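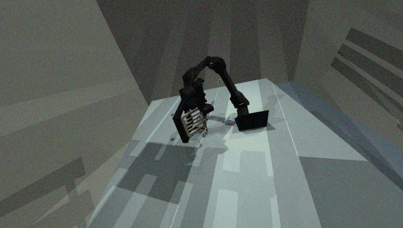 A small rack with pale grey slats in a dark frame, under a black arm.

I had been meaning to get to the Koller open day for years, and every July something got in the way (a wedding, a boiler, a broken toe). This time I booked the Monday off work, caught the 8 o'clock train and was in Pudholm before the gates opened, with a flask of coffee and completely the wrong shoes.

If you haven't come across Koller, they make plates. Bowls and mugs too, but mostly plates, the thick off-white sort with a thin blue line that you find in station cafés and school canteens. My gran had a stack of them and I eat my toast off one every morning, so I was a bit starstruck when I saw the sign on the wall.

You get put into groups at the door and ours went round with Mirjam Tanner, who started in the glazing room straight from school and now looks after the whole of the drying side. She talks fast and walks faster, and she won't let you skip the boring bits. The clay store came first. It smells wonderful, like a cellar after rain, and there's a low hum from the mixer that you feel in your teeth. The clay comes out in fat grey sausages, and one little boy in our group asked if he could eat some, and got a very fair answer about why he shouldn't.

Next were the forming machines, which are noisy, and I missed most of what was said. A disc of clay drops, a hot metal head comes down spinning, and there's a plate! You could watch it all day. A lady next to me more or less did, and had to be fetched.

Drying was the bit I liked best, which I'd never have guessed from the leaflet. I'd thought of it as the pause between the proper jobs, but it's where most of the trouble happens. Dry a plate too quickly on one side and it warps, and you won't know until it has been fired and rocks on the table. So they fuss over it. There are racks of every size, flat ones and upright ones, and the gaps between the slats matter enormously. Too narrow and the damp air sits there, too wide and the rim sags. Mirjam had a row of failed plates on a shelf and passed them along for us to try on the bench. Mine wobbled like a dinghy. I now look at the drainer by my own sink in quite a different way, and I've moved it away from the window, though I don't suppose it makes any difference to plates that are already fired.

One of the men in our group used to work at Skurkatov, the tile people, and he and Mirjam got into a long talk about whether you should turn things by hand halfway through. He said always. She said never, not with a foot ring that thin. The rest of us stood there nodding as if we had views.

The kiln is enormous, longer than my street, or it felt like it. The ware goes through on slow trolleys and comes out the other end the next day. It was running at 1116 degrees in the middle while we were there (there's a display you can read from the walkway), and even behind the rail you feel it on your face. I took my cardigan off and then carried it about for the rest of the tour. There's a second, smaller kiln for the decorated pieces which runs cooler, at 914, and that one had its door open for cleaning, so we got a peek at the brickwork.

Decorating was quiet after all that. The blue line is still put on by hand, on a wheel, with a brush that looks far too floppy for the job. Gunhild Ásgeirsdóttir, who was painting that morning, let 4 of us have a go. You hold the brush still and let the plate do the moving. It sounds easy! Mine started well, then I breathed, and there's a bump in it like a speed hump. Hers took nearly no time at all and you couldn't find the join. She said the first month is mostly learning to rest your elbow.

Lunch was in the works canteen, off the plates, naturally. I had pea soup and a cheese roll and both were good, and the tea comes from a Vendum machine by the door that wants exact change, so take coins. The queue was long by half past twelve. If you go, eat early or bring sandwiches; there are benches round the back by the canal with a bit of shade.

The seconds shop is where I lost control. It's a long shed with crates on the floor and you rummage. I came out with six side plates, a jug with a slightly drunk handle and a butter dish lid with no dish (I have a dish with no lid at home, and I was feeling hopeful. It doesn't fit). Bring newspaper for wrapping, as they'd run out by two o'clock and I carried the lot home in my cardigan.

A few practical things. The walk from the station is flat but there's no pavement for the last stretch. Closed shoes are compulsory on the tour, and they do have some to lend, though only in large sizes, so I flapped round the whole factory like a duck. Pushchairs can't go up on the kiln walkway. The tour is free, and painted plates are fired and posted on for the price of the stamp. Mine, with the bump, hasn't come yet.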